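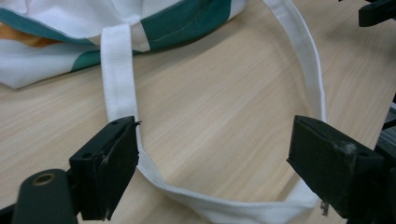 A striped canvas tote on the work table, with one handle looped out.

Masaru Arai makes bags in the back half of a former shoe repair shop. Most of them are totes, and most of the totes have stripes. He started with the aprons and seat covers he sewed for a cafe, and the cafe owner asked if there was enough cloth left over for a shopping bag. There was, and he has been making bags ever since.

I had asked to talk about the striped canvas, but he wanted to start with the handles.

"People look at the color first, and that's fine," he says. "Then they carry it home with potatoes in it, and after that they only talk about the handles."

He uses white cotton webbing on the striped bags. He tried making handles from the same canvas as the body, folded over and stitched down both sides, and sold them that way for one winter. They looked neat on the shelf. On the shoulder they rolled up into a cord.

"My sister had one of the first ones," he says. "She gave it back to me with a sock wrapped around the strap. So I bought webbing."

The handles are long, long enough to go over a winter coat. A few customers have asked for short ones, and he will do that on order. He won't do one long and one short, which somebody asked for in February.

The pattern is called Bultilska, a name he took from a notebook of his grandmother's where it stood beside a drawing of a striped blanket. He doesn't know what it means. It has wide dark teal bands on white and a stripe of mustard orange. An earlier version, Orkamska, had the orange in the middle and a narrower teal, and he thinks it looked like a deck chair.

"I still have a roll of it. I make the inside pockets out of it, so nobody has to see it except the person who owns the bag."

Lining up the bands at the seams is the slow part. The canvas shifts a little under the presser foot, and if the top layer creeps, the teal on one side sits lower than the teal on the other. He used to pin it. Now he bastes by hand and takes the thread out afterward. A bag takes him 45 minutes when everything goes well. He made 400 last year, all on the same machine, an old Endberg he bought from a man who upholstered boat cushions.

Does he ever think about hiring help?

"I had a student here for a summer and she was better at corners than I am," he says. "Then she finished school and got a real job. I'd have her back – but I can't pay what they pay."

The question he gets most often is about washing. His answer is cold water, inside out, and no dryer. The canvas creases, and it will go on creasing. He doesn't iron his own bag and he doesn't think anyone else should feel they have to. For storage he folds a bag in half the long way, then over again, and leaves the handles outside the fold.

"If you tuck them in, they get a bend in one place. Leave them out. They can lie however they want."

He doesn't like to see bags hung on a hook by one handle either, especially with something heavy in the bottom. The stitching at the top edge is a box with a cross in it, sewn over twice. He has repaired 2 of those in all the time he has been making bags, and he did both for free. One had been used to carry firewood. The other belonged to a dog owner, and he didn't ask for details.

A larger bag is next. It will be called Miyazaki, after the town where his father grew up, and it will have a flat base so that it can stand up by itself in the trunk of a car. He has made three test bags and is unhappy with the base on all of them. The colors aren't settled. He would like a green, but the mill has a long wait for anything new, and he has plenty of teal.

"It may end up teal again," he says. "I have a whole shelf of it, and the rent is due every month."

The shop is open in the afternoons. Orders for short handles should be placed at the counter, and he asks people to bring a coat so he can measure with it on.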